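The Bag by the Door

Zuzanna Kalinowski packs lunch at six in the morning, before anyone else in the house in Nunholm is up. She has done it for 14 years, first for herself and now for three people on different schedules.

Her first rule concerns the bag. She wants dark cloth with some give in it, because a stiff bag won't go under a bus seat. Navy hides coffee. She shakes it out every evening and leaves it open overnight. 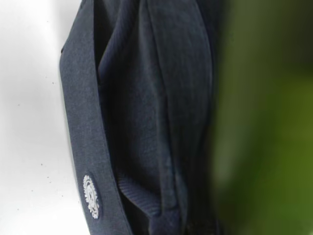
Bags made of cloth also fold down once they're empty, so the trip home is easier. She paid 35 dollars for her last one at a shop in Fikville and expects to get several years out of it.

What goes inside is mostly vegetables, and she buys them whole. Cut ones from the store cost more and dry out by noon.
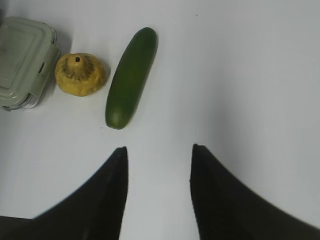 Packing goes faster when everything is out on the table first. Kalinowski takes the container size from the food and cuts to fit. A cucumber is simple - slice it, salt it, close the lid. A yellow pattypan squash takes more thought, as the scalloped edge leaves gaps in a box with straight sides. She quarters hers and roasts them the night before.

She likes glass for anything with oil on it and a lid with clips on the sides. The container goes in flat at the bottom, and fruit rides on top. The zipper gets closed last, after the fork.
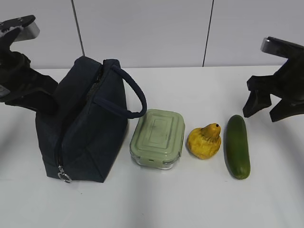
Rafferty Marchetti disagrees about the glass. It's too heavy for a 40-minute walk, he says, and he went back to plastic in November. He does roast his squash the night before.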